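Dec 13, 2024
Posted by Harholm Repair Notes

1/ Yesterday I went to the open day at Endlow. They build robot cells for computer repair and parts recovery. I waited for this visit since summer, so please excuse the long thread.

2/ The first cell I saw works with old office machines. I stood behind the yellow line and followed most of it on the monitor, where you see what the arm sees.

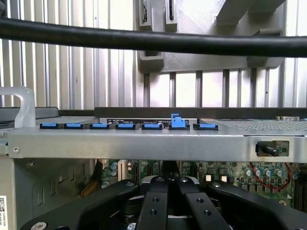

View from the wrist. One blue latch is up, the other ones are flat.

38 replies · 112 shares

3/ I have opened such cases by hand for 10 years and I know these latches well. With a thumb you feel the small click. I asked how the gripper feels it. The answer was long and had much to do with motor current. I understood maybe half.

4/ The software is called Erora. You give it a list of parts to take out, and it plans the order. The engineer said they wrote around 2000 lines only for the drive bay.

5/ Also discussed: screws. Everybody in the group had a story about a stripped screw – mine was not the worst. 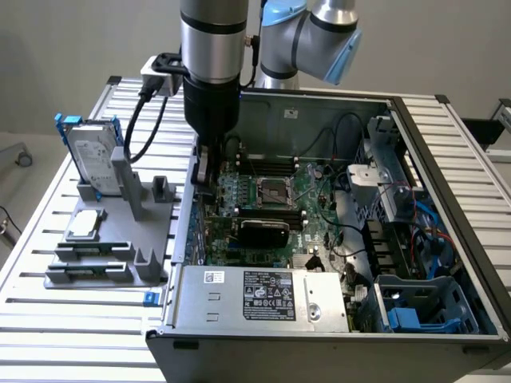 The arm over the open tower. Drive, processor and memory on the gray fixture at left.

21 replies · 64 shares

6/ I like this fixture very much. Every part has its own place. I want to print something similar for my bench, only smaller.

7/ Next demonstration is at the Tambunan hall, also in December. Groups are small, so write to them early.

Contact | © 2024 Harholm Repair Notes | Back to top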